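Kandby Home Storage – Frequently Asked Questions
Plastic baskets, folded textiles and small items
Last reviewed Monday, October 19, 2026

Which basket should I use for a small storage area?
A low, open plastic basket with slotted walls suits most small areas. Solid-walled bins hold more dust and trap moisture under fabric. Measure the floor space first and leave 5 inches of clearance on the side you reach from.

Do the slots weaken the walls?
Not at normal household loads. The rim carries most of the stress when a basket is lifted, so check the rim before the walls. Whitened plastic near a bend can be a sign of strain. Turn the basket under a lamp before deciding, as glare on glossy plastic looks much the same.
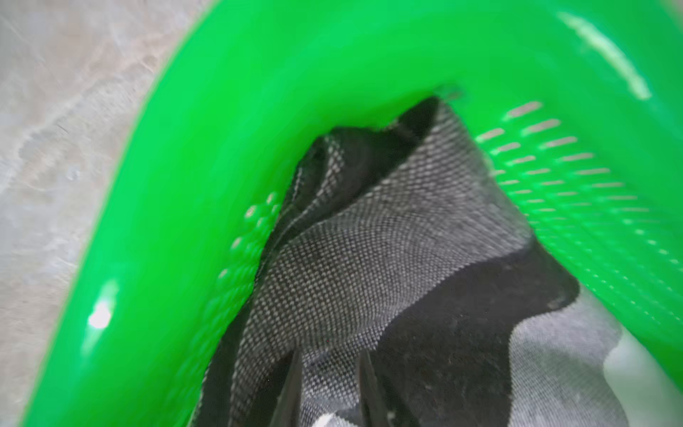 Small raised bumps on an inner wall are part of the molding on many models and should not be sanded off. Clean between them with a soft brush, dish soap and lukewarm water. Abrasive pads dull the surface permanently.

Can I put a basket directly on a hard floor?
Yes. Sweep first. Grit caught under a plastic base will scratch polished stone and some tile. Lift the basket to move it.

How should scarves and cloths be folded?
Fold to a rectangle slightly shorter than the shelf or floor strip it will occupy. For a scarf with a fringe, fold the body first and leave the tassels free at one end. Tassels folded inside leave creases and tend to knot.

The Zikis folding board is 18 inches long and works for most scarves. It is too short for blankets.

Should textiles be stacked or laid side by side?
Side by side, if there is room. Each piece can then be taken without disturbing the others, and patterned cloths are easy to tell apart. Stack only pieces of the same size, with the heaviest at the bottom. 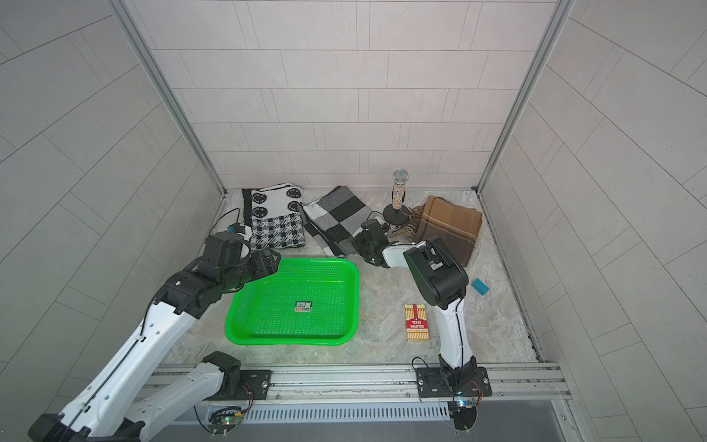 Allow a hand's width between neighboring pieces. Knitted or fringed edges catch on each other when they touch, and a folded cloth that is dragged will open up. A cloth that has gone crumpled should be refolded from flat – pulling at the corners only shifts the wrinkles.

Where do small packages go?
In the basket, label up, away from fabric. Anything narrower than the slots needs a pouch or a lidded box. The Limsakul insert (part 910) closes off the base of our low baskets and can be trimmed with scissors.

What about items that stand upright?
Objects on a round base, such as a toy microphone on its stand, can be kept between folded cloths. Do not lean them against the fabric.

How often should the basket be washed?
Every 30 days in regular use. Dry it fully before putting textiles back.

Are Zakska lids compatible?
Only with baskets bought after July. Earlier rims have a different curve and the lid will not seat.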